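Jevside Folding Cell: Questions About the Grip Fault

This page covers the gripper fault on the two-arm folding cell and the stop that came with it. It replaces the short notice that was pinned up in January. Answers are by Joni Partanen unless marked otherwise.

What went wrong?

On a run of 193 shirts, the left gripper reported a good grip 20 times when it had nothing between its fingers, or had a pinch of fabric so thin that it slid out on the lift. The arms then carried on with the fold as if all was well. On the last of these the right arm kept pulling, the shirt bunched up under the wrist, and a cable got dragged along with it. Someone hit the stop button.

Was anyone hurt?

No. I would be careful about taking comfort from that. The person at the button was standing on the correct side of the table and was paying attention, and neither of those things is enforced by the machine.

Didn't the system stop itself?

It did not. The Sadico controller has a force limit, and the limit was never reached. A shirt is soft. You can pull one a long way in the wrong direction before the motors feel anything worth reporting. The limit did what it was set to do, and it was the wrong thing to rely on.

The supplier says the cause was "fabric variation." Is that right?

It's an answer that can't be wrong, so I don't give it much weight. All fabric varies. If a folding machine only works on fabric that doesn't, we should have been told before we bought it. What the logs show is that the controller decides it has a grip by looking at how far the fingers have closed. A single layer of thin jersey and no jersey at all give nearly the same number. That is a design choice, and it has been there from the start.

Which part of the fold is affected?

Mostly the first lift, where the left arm takes the hem at the lower corner and the right arm works into the fabric toward the other end. Once a fold has started there are more layers to hold and the false reports almost go away. Shirts laid sideways with the hem to the left are the usual case, and they are what we now use for all checks.

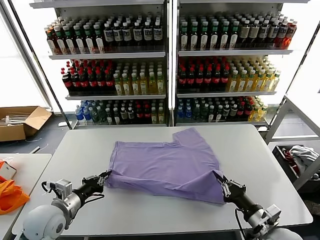 Can't the wrist cameras catch a missed grip?

In principle, yes. There is a camera over each wrist, and both were recording during the run. They were not being used to confirm the grip. The Messina software that could do this was described to us as "ready." When I asked for the rate of wrong answers on plain, one-color shirts, I got a video of it working on a striped one. I'm still waiting for the number.

Are the cables a hazard?

They were part of this incident, so I would say yes. The camera cables hang in loops so the wrists can turn freely, and a loose loop is exactly what a bunched sleeve will catch on. Tying them down tighter has been suggested. That moves the strain to the connector – I'd like to see it tried on one arm before it is done to both.

What has changed since?

Speed on the first lift is down. After each lift the left arm now pauses for 2 seconds so the operator can look at the hem and either let it go on or cancel. Clothes waiting to be folded stay off the main table while the arms are powered. The force limit is lower too, though for the reasons above I don't expect that to do much.

Has it worked?

We have done 160 shirts with the pause in place and no cable has been caught. False grips still happen. They get canceled by a person, so the fix at the moment is a person. I'd ask everyone to stop calling the fault "resolved" in the weekly notes.

Will new finger pads fix it?

Meser has offered a softer pad with more grip. It may hold thin fabric better. It will not tell the controller whether the fabric is there, and that was the fault. Fit them if you like, but log the results separately.

What should I do if I see a bad grip?

Cancel at the pause. If the arms are already moving, press stop and leave the shirt where it is. Don't reach in to free it, even when it looks like an easy tug. Power down both arms first, check the cables on each wrist, then write down the shirt type and the time of day.

When can the cell run unattended?

No date has been set. I'll want the grip check tested on thin, plain shirts by somebody who isn't selling it.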